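Divum: a word list of kitchen talk

Hello! I've been scribbling down what my family and neighbours in Bidthorpe call things in the kitchen (the end of the loaf has far too many names) and this is the lot so far, 263 entries in one plain text file.

What's in it

Each line has the word, what it means and who said it to me. Kaede Wada gave me 86 of them in one afternoon, bless her! Spellings are mostly my best guess, so do shout if yours is different.

Gaps

Puddings are well covered, soups are hopeless. I've still got 30 scraps of paper from Walter Bermúdez to type up, and his handwriting is a challenge. 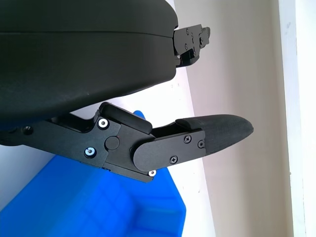 Use it for whatever you like, just keep the names of the people who gave me words. I'm hoping to add the baking terms in June, if Nanami Maruyama sends hers over.

We use cookies to improve your experience. Accept | Manage settings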